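Calten G2 Photon Correlation Unit

The G2 records arrival times from two single-photon detectors and builds the coincidence histogram in hardware. It is suited to antibunching measurements and undergraduate quantum optics labs. Timing jitter is 70 ps per channel. Detectors are sold separately.

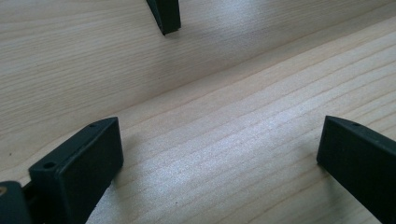 Specifications
Input channels: 2
Dead time: 111 ns
Input impedance: 50 ohm
Housing: grey aluminium, bench or rack mount
Mass with power supply: some 137 dag

Ordering
Supplied with the Nunine fibre coupler or the Wilholm free-space adaptor. Quotes: Jessie Yule, Calten sales.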